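Désencombrer son bureau sans tout jeter : ma méthode des petits sachets

Tous les ans en mai je me promets de ranger mon bureau, et tous les ans ça retombe. Cette fois j'ai fini par trouver un système qui me convient -- il tient en 4 étapes et en une poignée de sachets transparents.

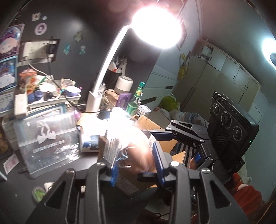

Ce qu'il vous faut

Des sachets en plastique transparent, des liens torsadés (les miens sont bleus, ceux qu'on garde au fond d'un tiroir font très bien l'affaire), un plateau à rebords, un pot à crayons et une boîte translucide. La mienne est orange et je l'adore ! Comptez 2 heures si votre bureau est aussi chargé que le mien.

Étape 1 : on allume et on regarde

Allumez la lampe de bureau, même en plein jour. Avec une bonne lumière on voit enfin la poussière entre les petits pots, et les bouchons perdus aussi. Ne touchez à rien pendant une minute. Repérez juste ce qui vous sert vraiment, le reste partira en sachet ou ailleurs.

Étape 2 : le plateau

Sur le plateau, je garde uniquement les petites choses que j'aime voir : les pots, leurs couvercles, quelques figurines. Mon amie Anneli Karppinen range les siennes par couleur, moi je n'ai pas la patience (et puis mon pot violet à couvercle bleu, je le mets dans quelle famille ?). L'essentiel, c'est que rien ne dépasse du plateau. Si ça déborde, on enlève.

Étape 3 : les sachets

Une sorte d'objet par sachet, pas plus. Chassez l'air avec le plat de la main, tournez le haut deux fois, fermez avec un lien. Si le sachet porte déjà des inscriptions, collez une étiquette par-dessus, sinon vous allez chercher vos trombones dans le sachet des perles pendant tout l'hiver. Je parle d'expérience.

Étape 4 : les stylos et les fils

Videz le pot à crayons et essayez chaque stylo sur un brouillon avant de le remettre. Pour le câble qui descend de la prise, faites-le passer derrière les affaires et laissez un peu de mou, surtout s'il faut déplacer le bureau pour le ménage.

Et le mur ?

Je n'y touche pas ! Affiches, autocollants, le petit nuage sur fond étoilé, tout reste. Sur un mur foncé, les couleurs ressortent tellement bien que ce serait dommage. Si vous voulez en ajouter, posez d'abord vos autocollants avec un bout de ruban repositionnable et vivez avec quelques jours avant de les coller pour de bon.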